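Section 4. Recording demonstrations with the wrist camera

Revised March 25, 2019. Corentin Vidal, Stunlow handling group

Read this section before you record anything. The Skivisa recorder will accept whatever you give it, report a cheerful percentage at the end, and leave you to find out a week later that the examples were useless. The vendor's quick start card says a new task can be learned "in an afternoon." We have not had that afternoon yet. What follows is the procedure we use at Stunlow for the furniture tasks (reach, grasp, pull lever, release), and it is slower than the card.

4.1 Before you start

You need:
- the arm, homed and with the brake test passed
- the wrist camera, cabled and strain-relieved as in Section 2
- the Skivisa recorder, version matching the sheet taped inside the cabinet door
- a task sheet with the start pose, the goal, and the stop condition written out in words
- a second person for any task under a seat or table

CAUTION: The wrist camera sticks out past the gripper body on one side. The collision model does not know this. Keep speed at the teaching setting for the whole session, including the return moves.

NOTE: Do not start from someone else's task sheet and "adjust as you go." Two operators doing this gave us two different tasks under one name, and the model learned the average of them, a motion neither person would have made.

4.2 Setting the camera

1. Clean the lens cover with a dry cloth. Replace the cover if it is scratched.

2. Turn off automatic exposure. The manual recommends leaving it on. We disagree. Each time the camera passes a shiny part, the whole image shifts, and the model seems to treat the shift as information.

3. Set exposure with the arm in the working pose, pointed at the part you intend to handle. Setting it at the home pose tells you how the home pose looks.

4. Lock focus at the working distance. Objects at the far end of the approach will be a little soft. Accept this.

5. Record a few seconds, play them back at full size, and look at them. The thumbnail in the recorder window is too small to judge by.

4.3 Checking the view under a chair

Chair tasks are the hardest we record. Most of what you see is black plastic against more black plastic, and the lever you care about is thin and bright.

1. Bring the arm in low, by hand, until the underside of the seat fills the upper part of the view.

2. Confirm that you can see the column, the mechanism plate and the metal bar in the same view. If the column hides the bar, move the wrist sideways. Do not tilt the seat to help the camera. The robot will not have you there to tilt it later.

3. Look at the background too. A dark part over pale wood flooring stands out well, and the same part over striped gray carpet may not. If the chair sits where the two floors meet, you get both in one recording, and you should write that on the sheet.

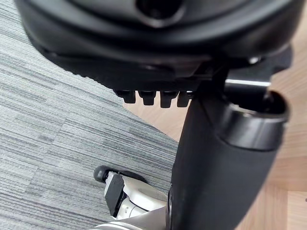
4. Check the bright spots. A white streak along the bar is fine as long as you can still follow both of its long edges. If the streak swallows the bar, lower the exposure one notch and repeat step 3.

5. Save a still as your reference view and put its number on the task sheet. Every later session on this task starts by matching that view.

CAUTION: Never put your head or hands between the arm and the column to see what the camera sees. Use the monitor.

4.4 Recording

1. Load the task sheet name exactly as written. The recorder treats a stray space as a new task and says nothing.

2. Move the arm to the start pose. Wait for the motion indicator to clear.

3. Press Record, then begin to move. A short pause at the front is easy to trim. A missing start can't be repaired.

4. Guide the arm through the task at an even pace. If you hesitate, keep going. If you miss the part and correct, keep going and mark the take "recovered." If you hit something, stop and mark it "bad."

5. Press Stop only after the arm has let go and backed away.

6. Move the chair a little between takes. Turn the base, shift it along the floor, raise or lower the seat if the task allows. Without this you will have many copies of one example.

7. Take a break after 17 takes. Quality drops before the operator notices.

NOTE: The "smoothness score" shown after each take measures how smooth the motion was. It has nothing to say about whether the lever moved. We have takes with the top score in which the gripper closed on air.

4.5 How many examples

The Brustine training package asks for 100 demonstrations per task and shows a green check mark when you get there. Treat the check mark as a counter. It can't tell varied takes from repeats.

Our first chair set, recorded over the previous September, held 2,533 takes. After we threw out mislabeled tasks, bad exposure, missing starts and near-duplicates, 941 were left. The model trained on the smaller set was no worse in our tests. I would like to say it was better, but we ran too few trials to claim that.

If you are asked for a number in planning, give a number of chairs, floors and seat heights first. The take count comes after.

4.6 Reviewing takes

1. Review on the same day. You will not remember in a week what went wrong in a take marked "odd."

2. Play every take to the end. Skipping through at high speed hides slips.

3. Have somebody other than the operator assign the final label.

4. Do not use the automatic labeler for chair tasks. The Kneževič plug-in does a reasonable job on boxes and trays on an open table. Under a seat it was confident and often wrong, and correcting its labels took us longer than labeling from scratch.

5. Keep the failed takes in their own folder. Some of them are useful for testing a success detector, if we ever get one we trust.

6. Export, then open the export on a different machine and play one take from it. An export message that reads "Complete" means the program stopped writing.

CAUTION: Do not delete the raw recordings until the exported copy has been opened and checked. The recorder has no undo.

For transfer to the training server, go to Section 5.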